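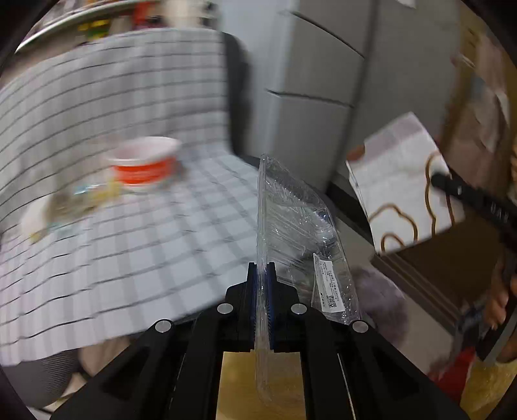 Search this journal Search Advanced

4.2 Seasonal movement and water

Herding families in the Gratwood basin moved camp less often than earlier accounts suggest. Of the 186 households we interviewed, most shifted their tents twice in the year, once after the first rains and again in March, when grazing near the dry riverbeds gave out. Only 12 households made four or more moves. These were mainly goat keepers without a share in a well.

Access to wells shaped the routes more than pasture did. A family from the Tomen side could graze animals almost anywhere in the basin, but it drew water only where a relative by blood or marriage held a claim. Guests were given drinking water at any well – this was never refused in the cases we recorded – while watering a herd needed permission each time.

Truck deliveries from Datimgate have changed this pattern. A household that can pay for a tank may stay on the upper plain for roughly 30 days past the usual date of departure. Older herders said the ground there is now grazed too hard, and several had stopped using it. We did not measure plant cover and cannot confirm this.

Figure 3. Clear plastic package with a white printed label, held upright in a black gripper.

We use cookies to improve your visit. Accept Manage settings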